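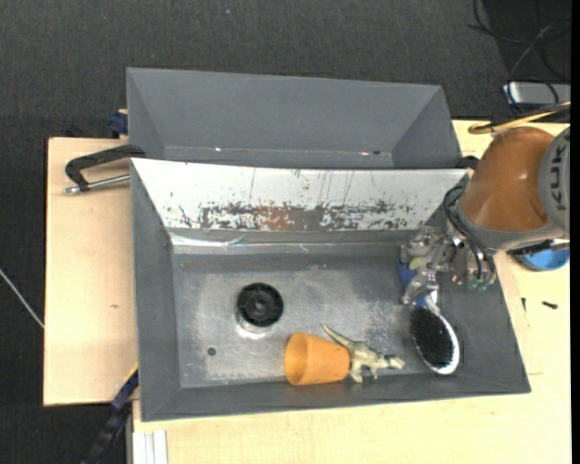 Pan two-bin picking station
Ustus – Stations and Fixtures – Pan

Pan is a bench-height station for mixed-item picking with a robot arm. It consists of two sloping-sided grey bins, a mounting deck, a clamp set and the printed Pan practice sheets. The arm, gripper and controller are not included.

The station was laid out with bin picking trials in mind, where the same task is run many times and the results have to mean something the following week. Most of this page is therefore about how to set it up and run it. Buyers who only want the bins will find them under Spares.

What is supplied
Two bins, grey, sloping on all sides
Deck boards, pale wood
Screw clamps for bins and boards
Practice sheets 1 to 19, ring bound
Blank run log, 80 pages
Label set for bins and clamp positions

Item sets are sold separately. The general household set is the one most customers start with, and includes brushes, cups, soft and hard toys and assorted round objects. You can also make up your own set. Sheet 7 gives the rules for doing so, the main one being that every item has a number and a replacement in the cupboard before the first run.

Standards and your own risk assessment
Pan is a fixture. It carries no safety function of its own and does not make a robot cell safe or compliant. The arm, the gripper, the items and the station have to be assessed together as one application, in the place where they will be used. ISO 10218 is the usual starting point for industrial robots, and ISO 12100 sets out the general method for risk assessment. Work from the editions in force where you are.

Points that our own sheets ask you to write down before the first run:

Who may enter the working area, and in what state the arm must be when they do.
The speed limit for trials, and who is allowed to change it.
Where the stop buttons are, and when they were last tested.
What happens to an item if gripper power or air is lost while it is being held.
The lowest point the gripper may reach inside each bin.
The clearance kept from the sloping walls.

The last two are often missed. A sloping wall is closer to the wrist at the bottom of the bin than at the top, and an item lying against it – a hairbrush with its head up the side, for instance – invites an approach that brings the fingers close to the bin. Set the wall clearance for the widest opening of the gripper, and check it in the corners at low speed with the bin empty.

Good practice for clamping
Bins must not move during a run. Clamp the two bins together where their edges meet, then clamp to the deck. Keep clamp handles and threaded rods out of the arm's path and enter them in the collision model, including the length that sticks out. A clamp that has been swapped for a different size counts as a change to the cell and goes in the log.

Mark the bin corners on the boards with the labels supplied. If a bin has been lifted out for cleaning, check its position against the labels and repeat the corner check on Sheet 4.

Loose screws and small tools should be off the boards before the arm is enabled. Sheet 2 has a tick box for this.

Good practice for items
Items go into the bin in a mixed state. Don't stand them up or space them out by hand unless the trial calls for it, and if it does, say so in the log. A toy on its side against a tipped cup is a fair start. Items that touch should be left touching.

Record a pick as good only when the item has been released in the target bin. Lifted and dropped is a separate entry. If a person reaches in to free an item, the run is marked as assisted and stays marked.

Cables at the wrist
Leave enough slack for the full turn of the wrist, and no loop large enough to catch on a bin edge. Move the arm slowly to each corner of both bins after any change to the cabling. Look at ties and connectors at the start of each shift.

Wear
The inside of the bins will scuff, and surfaces can mark and flake where the gripper or the items rub. This does not affect strength but it does change what a camera sees. Take a reference picture of each empty bin on the first day and again every May, or sooner if results drift. Don't repaint a bin part way through a trial. Replace it between trials and note the change. Flaking material should be cleared out before the next run.

Spares
Single bin, grey
Clamp set
Deck board
Practice sheets, current issue
Run log, pack of 2

Ordering
Pan is made to order at Tirkby and sent out on one pallet. Order code 57-P. The Dratuston deck fits the same bins and clamps, and suits sites that already have a raised floor. Customers with issue 1 of the practice sheets can ask for the current issue free of charge.

Page last revised 11 December 2025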